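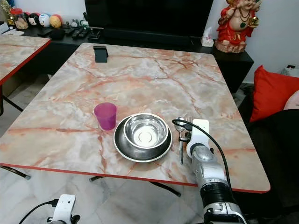 Vertical tastings tell you more about storage than about the maker, one member of the Strickland tasting group wrote in reply to our first questionnaire, and if the bottles have not been kept together from the start you are comparing cupboards. That comment changed the design of the project. We had planned to buy back vintages of a single cider from several sellers and compare them by age. The final design uses one producer, one cellar and one release, and varies only the conditions after purchase.

1. Aim

The project tested whether short-term storage temperature has an effect on dry bottled cider that untrained tasters can detect. The storage period was 12 weeks, chosen to fit inside one term. A secondary aim was to find out whether any difference was large enough to change which sample people preferred.

2. Materials

The cider was the Amalum dry, a still, bottle-aged style made by Sosta. All bottles came from the same lot and were bought directly from the cellar in April. The producer gave the size of the lot as 3,000 bottles. Labels and capsules were covered before storage so that no one on the project team could sort bottles by appearance at pouring.

Bottles were divided at random into three groups:

Group A: constant 12 degrees, laboratory cabinet
Group B: constant 20 degrees, interior cupboard
Group C: cycled daily between 16 and 28 degrees, incubator

A Vikska data logger was placed with each group and set to record every hour. Groups A and C stayed within one degree of their set points. Group B did not. The cupboard shares a wall with a plant room, and on several afternoons it reached 23 degrees. We have kept the label "20 degrees" in the tables but it should be read as a nominal value.

3. Panel

Tasters were recruited through a notice in the food science building and through the Strickland group. In total 41 people attended at least one session. None had formal sensory training. Four were regular cider drinkers by their own account; the rest drank it a few times a year or less.

4. Method

We used the triangle test. Each taster received three coded samples, two the same and one different, and was asked to pick the odd one out. A guess was required even when the taster could find no difference. The probability of a correct answer by chance is one in three. Serving order was balanced over the six possible arrangements.

Samples were 30 mL, poured at 11 degrees into identical clear tasting glasses. Tasters rinsed with water and ate plain cracker between sets. Sessions began at 10:30 am, and tasters were asked not to drink coffee for an hour beforehand. After each triangle, tasters were asked which sample they preferred and could write a short comment.

5. Results

The sessions produced 174 valid triangles, divided equally among the three comparisons. Two further score sheets were discarded because the codes could not be read.

A against B: 22 correct of 58
A against C: 34 correct of 58
B against C: 27 correct of 58

With 58 trials, 26 or more correct answers are needed for significance at the five per cent level. The A against C result is well past this. B against C passes by a single answer and should be treated with care. A against B does not pass.

Comments on the Group C cider mentioned bruised apple, honey and a flat finish. Comments on Group A used "sharp" and "green" more often. Preference among tasters who answered correctly in A against C was close to even, 18 for A and 16 for C, so a detectable change was not the same thing as a fault in the tasters' view.

6. Limitations

Many tasters completed more than one triangle, so the trials are not fully independent. The significance threshold assumes that they are. Free sulphur dioxide was measured at the end of storage only, and without a starting value the readings could not be used. Group C differed from Group A in both average temperature and cycling, and the design cannot separate the two effects. A fourth group held at a constant 22 degrees would have dealt with this, but the second incubator was booked for the whole term.

7. Cost

The project budget was $500, of which the cider took the greater part. Crackers, code labels and printing used the remainder. The loggers and cabinet were on loan from the department.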